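Lomley Surfaces Help Desk
Ticket 288
Subject: Dark specks on stone-pattern floor sheet, and best order for refitting
Product: Zeltex floor sheet, gray marbled
Also in use: Radwan floral wallpaper
Opened by: Teemu Tikkanen
Status: Closed

Teemu Tikkanen, 9:12 a.m.
Hi all! First off, I love this floor sheet. I put it down in a small three-walled display space with Radwan floral paper on the left, back and right walls, and the gray with the pale veins looks wonderful next to all those flowers. I was worried the two patterns would fight and they really don't!

My question is about specks. There are tiny dark ones scattered over the sheet and I can't decide if they're part of the print, dirt, or something coming off the surface. I don't remember them from when I unrolled it in March, but I was so busy admiring the veining that I may simply have missed them (very possible, knowing me). The sheet is 43 inches wide, cut from the roll with a utility knife. I've only ever swept it with a soft brush.

Any ideas? Happy to test whatever you like.

Lomley Support, 9:50 a.m.
Hello Teemu, glad the sheet is working out for you. Could you help us with a few things?
1. Send a photo taken in your usual light, with whatever you normally keep on the sheet left in place.
2. Press a piece of clear tape on one speck, lift it, and tell us if the speck comes up.
3. Tell us what has been standing on the sheet most of the time.
Please don't scrub yet. We'd like to know what it is before you go at it with anything rough.

Teemu Tikkanen, 10:41 a.m.
Photo attached. What you'll see standing on the sheet is my yellow-orange tray with four artificial flowering plants in it. I'm so fond of these - the pink and peach one especially, and the little pale pink one in the white textured pot with the thin grassy blades. The tray gets moved around a lot, and the plants go in and out of it all day. 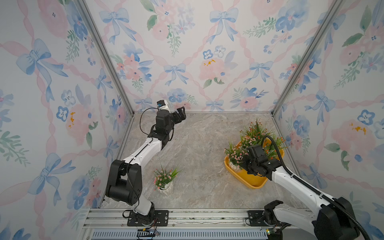 Attachment 1: Floor sheet, papered walls and plant tray

Tape test next. I'm going to try three spots: one out in the open, one by the back wall and one close to the tray.

Teemu Tikkanen, 11:05 a.m.
Tape results!
Open floor: speck came up clean, nothing left behind.
Back wall: came up.
Near the tray: two came up, one stayed put. I went over that one again with fresh tape and it lifted on the second go.
So they're not printed on, hooray. Under a magnifying glass they look like crumbs, dark brown and a bit springy. I ran my palm along the sheet afterward and it feels perfectly smooth.

Lomley Support, 11:30 a.m.
Great testing, thank you. Since everything lifts with tape, we can rule out the print and we don't think the top layer is wearing. Our next suspect is the plants. Many artificial pots have a loose filler glued in around the stems, and it sheds when the pot is handled. Please tap each pot gently over white paper and see what falls.

Teemu Tikkanen, 1:18 p.m.
You got it! Two of the pots dropped crumbs on the paper right away, same brown, same springiness. The other two dropped nothing at all. I never would have looked there. I'd been blaming my shoes.

So how do I clean the sheet, and can I stop the shedding? I'd like to leave the wallpaper alone if possible, the bottom edge of it sits right down at the floor.

Lomley Support, 1:55 p.m.
For the sheet: lift everything off, vacuum with a soft brush head, then wipe with a barely damp microfiber cloth. Work away from the walls so no water collects under the paper. Skip sandpaper and abrasive pads completely. You mentioned on the phone that you had some 600 and 2,000 grit in the drawer; even the finer one will dull the finish.
For the pots: brush off whatever is loose, then dab clear-drying craft glue over the filler and leave it overnight. Keep the glue off the foliage.
If you ever do need to refit, take the floor sheet out first and leave the walls as they are.

Teemu Tikkanen, 4:37 p.m.
Vacuumed and wiped, and it looks fantastic. The veining really pops now! Both crumbly pots are glued and drying on a shelf. I also gave the tray a wash, as there were a few crumbs caught inside the raised rim.

One small thing for whoever comes across this later - a lint roller works too, if you don't want to drag the vacuum out. I tried it in one corner and it picked up everything without pulling at the sheet.

Teemu Tikkanen, next day, 8:20 a.m.
Glue has dried clear. Tapped both pots over paper again and got one crumb from the first and none from the second. Please go ahead and close this, and thank you so much!

Lomley Support, 8:45 a.m.
Closing as resolved. Cause logged as loose filler from artificial plants, no fault found in the floor sheet. We've passed your lint roller tip to the Laver store team for their care notes.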